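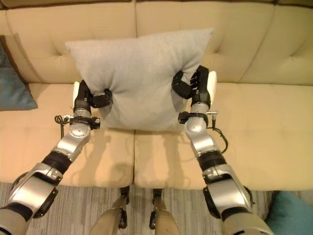
The gray pillow on the cream sofa, getting a squeeze from both sides.

I've had a cream leather sofa since May and I've become a bit of a bore about keeping it looking nice. Leather seat cushions hold up pretty well, but a soft pillow goes flat after one movie, and a flat pillow makes the whole couch look tired. My routine takes five minutes, tops.

1. Take the pillow off and wipe the leather with a dry microfiber cloth. Go along the creases in the back cushions and get into the tufting - crumbs love it in there.

2. Run your hand down the seam between the two seat cushions. I found a library card in mine last week, plus more than 30 cents.

3. Set the pillow back on the seat, leaning against the back cushions. Put one hand on each side and push in toward the middle, then let go. Do that eight times or so, giving it a quarter turn every couple of squeezes. My friend Ekkachai swears by punching his, but I think that just moves the lumps around.

4. Pull each corner out with your fingertips. If there's a clump of filling stuck in one, pinch it through the fabric until it breaks up.
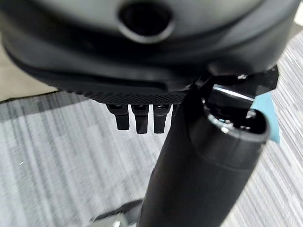 Close-up of the black plastic, with the crosshatch texture on the underside.

5. Decide where it lives. I like a single pillow near the middle seam, but Sara, who shares the couch with me, moves it to the armrest every night (and so every morning I move it back).

If yours is flat again by dinner, the insert is probably worn out. Try one a size bigger than the cover - it feels like a wrestling match getting it in, but it'll look so much fuller! Zip slowly so you don't catch the fabric.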